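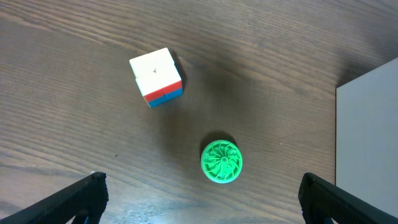
Robot operators wanted – Saturday sessions, Pekport

Wonden is looking for people to drive robot arms. You sit down, you move the arms, the arms pick up a toy, the toy goes in a box. We record it. Then you do it again. The recordings go into Toma, which is our learning system, and Toma tries to work out how to do it alone. Right now it is not great at this. We need a lot more examples from a lot more hands.

No experience needed. Really. Some of our best recordings came from people who had never touched a robot before they walked in, and a few of the worst are mine.

What you'd be doing

Short pick and place tasks on a wooden table. Two arms, one box, a handful of small stuff – plush animals, puzzle cubes, plastic bits, 3D printed bits. You get a card that says what to move and where. One go is one episode. If you drop something, keep going and pick it up again, we want those too. Please dont restart just because it looked clumsy. If you knock the box over, hit the red key and call someone.

Current count is 764 good episodes for the packing set. We want a good deal more than that before the end of May. A normal session gets you through 25 episodes, some people do more, no bonus for speed. Slow and smooth is better for us than fast and jerky.

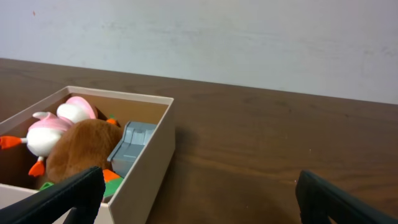

THE TASKS

Packing. Toys start on the table and end up in the box. Soft ones are harder than they look, they squash and then spring back when you let go. Long floppy feet get left hanging over the side. That's fine, tuck them in if the card says tuck, otherwise leave it.

Unpacking. Same thing backwards. Mixed boxes, soft and hard things jammed in together, so you'll have to decide what to take first. We don't tell you the order on purpose, we want to see what different people choose.

Sorting. Hard toys one side, soft toys the other. Newer task, instructions still changing, sorry in advance.

Two hands. Both arms working at the same time, or one waiting for the other. Only after you've done at least one full session of packing. Takes a bit of getting used to. Most people forget about one arm and leave it parked over something they need.

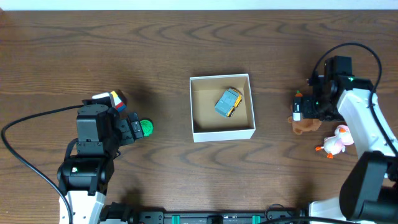 You can ask to switch tasks after a break if you're getting bored or your wrists are tired. Just say so before the next card goes up, switching halfway through a batch makes a mess of the labels and Deividas has to fix it by hand.

Who we want

18 or over
Comfortable sitting for a couple of hours with breaks
Able to read the task cards in English
OK with doing the same thing many times
Left handed people please apply, we have hardly any

You need to be able to move both hands freely and see the table clearly, glasses are fine. If you're not sure whether the setup would work for you, write and ask, the chairs and the controllers adjust quite a lot.

Not for you if you want to write code. There's a seperate listing for that on the Ovinar page.

When and where

Saturday, morning group starts 9:30, afternoon group starts 2:00. Come to the Ovinar building in Pekport, side entrance, room 235. Ring the bell twice, it's a long hallway. Street parking only.

First visit includes a short training run, paid the same as the rest. You'll do a few practice moves with nothing on the table, just opening and closing and getting the fingers down near the wood without pressing into it. Then single objects, then the box comes in.

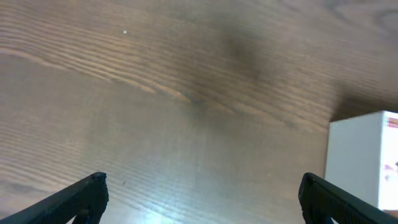 Costel Mocanu runs the training part and stays in the room for your first batch. Ask him anything. If the arms start shaking or feel heavy, let go of the controllers and tell him, don't fight it.

Pay

Hourly, paid by transfer the week after. You get paid for the time you're booked, including breaks and including any time we lose to resets or a loose cable. Rate is in the reply we send when you write to us – it's different for one-off participants and for people who sign up for the whole run.

What we record

Arm movements and the cameras on the arms and above the table. No sound. Hands or sleeves sometimes show up when you reset the toys, so plain sleeves if you can and no name badges. There's a consent form, two pages, you'll get it by email first so you can read it at home. You can ask us to pull your episodes later, just keep your participant number.

How to apply

Email Deividas Jõgi through the contact form on the Wonden page, subject line TOMA PACKING. Tell us:

your name and a phone number
morning or afternoon or both
left or right handed
one-off or whole run
anything we should know about the chair, the light, breaks etc

No resume. Replies go out within 2 working days, if you hear nothing check your spam and then write again. Morning group fills up first.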